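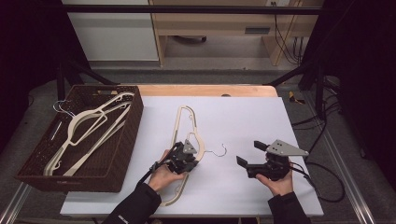 Closets, hangers and the back bedroom

I have been clearing out the closet in the back bedroom since February. It is a small closet, a single rod and one shelf above it, and for years it held everything that did not fit anywhere else in the apartment. Winter coats, two suits, tablecloths, a sleeping bag from a trip to Botau.

The rod is 60 inches long. With the bulky coats on it, there was no sliding anything to either side. I had to pull a shirt out by force, and usually the one next to it came along and fell on the floor.

I started with the coats. I tried on each one and kept the ones I had worn in the past two winters. The rest went to the thrift store on Catterall Street, which takes coats all year. They do not take hangers. I found that out at the counter and carried a bag of them home again.

Sorting the hangers took an evening by itself. Most of mine came from stores or the dry cleaner, and I never chose any of them. Wire ones are fine for a shirt you are going to wear this week. Leave a sweater on one for a season and you get a bump at each shoulder that steam will only partly take out. Plastic ones are better for shirts and dresses, and the notches help with thin straps. For the suits I bought wide wooden ones, 13 dollars for the pair, and I have not regretted it.
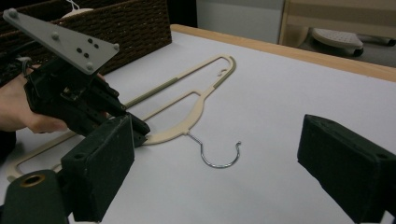

A cream plastic hanger, flat on the white tabletop.

Sweaters should not hang at all, in my opinion. I fold mine in thirds and put them on the shelf with the heaviest at the bottom. The shelf was bowing in the middle, so I added a bracket from Dikitz, the hardware store near the bus station. Two of the screws went into nothing but plaster. I filled the holes, moved the bracket over three inches and found the stud on the second try.

The wire hangers can go back to most dry cleaners if you ask. Mine takes them in bundles with a rubber band around the hooks. The curbside recycling here does not accept them — they get caught in the sorting equipment — and it does not want plastic hangers either. 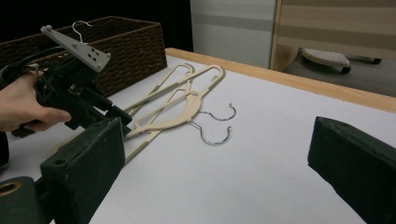 Dark brown wicker basket, and a wire hanger hook rising into view.

I did look at one of those closet systems, the Grivudari, with drawers and a second rod that pulls down. The smallest version needed nine more inches of depth than I have. A plain second rod hung from the first one would do the same job for shirts, and I may still try it.

The tablecloths are now in the hall cabinet. The sleeping bag is under the bed. I still have a box of belts and scarves on the bedroom chair, and the closet door sticks at the bottom when the weather is damp, so that will need sanding before summer.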